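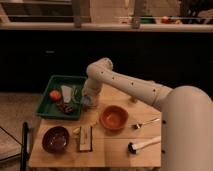
Our project set out to learn how much food gets thrown away in the dining hall at Weltdale, and whether a small change in the way lunch is served could bring that down. Four of us worked on it through the fall term, with a great deal of patience from the kitchen staff, who let us stand around with our clipboards at the busiest time of the day. Lunch at Weltdale comes on trays, and we soon found that the tray matters more than any of us had guessed. A shallow green plastic tray with a raised rim looks nearly bare with a piece of round, orange-red fruit and a few small things in it, and a student who is hungry and in a hurry will go on filling the space until it looks like a proper meal. Several people we talked to told us just that, and one of them laughed while scraping half a plate of rice into the bin!

We started in November with a plain week of weighing, changing nothing at all. After each lunch we sorted what came back into cooked food, bread, and fruit, and weighed each bucket on the kitchen's own scale. The total for that week was 237 pounds, and cooked food was by far the largest part of it. I should say that we had expected bread to win, because the bread baskets always seem to come back full, but bread is light and there is a lesson in that too. We also handed out a short survey. Yiğit Yaman wrote the questions and rewrote them more times than he would like me to mention here, and the final version had only six, which I think is why so many people bothered to fill it in.

For the second week we asked the servers to give smaller first portions of the hot dishes and to tell everyone that seconds were free. The cooks were a little worried about longer lines, and so were we – a line that reaches the front doors by noon makes no friends.
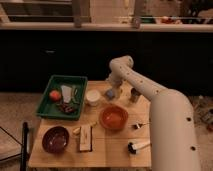

As it happened, the line was slower for the first couple of days and then settled down, mostly once people understood that they could come straight back to the side counter without waiting again. The weight of cooked food in the buckets dropped by 40 pounds compared with the first week. Fruit hardly changed. Bread went up slightly, and we have argued about the reason ever since; my own feeling is that people took an extra roll just in case the smaller portion didn't fill them up.

We would have liked to run the same test at Branside, where students serve themselves, but their kitchen was being repainted and the dates never worked out. That leaves our results resting on one dining hall and 2 weeks of lunches, with different menus in each week (the second had the lasagna, which hardly anyone leaves). Anyone taking this up after us should try to match the menus, and should bring spare gloves and an old pair of shoes.

Our buckets and survey sheets are in the cupboard at the back of the science room, second shelf, and whoever has the project next term is welcome to them.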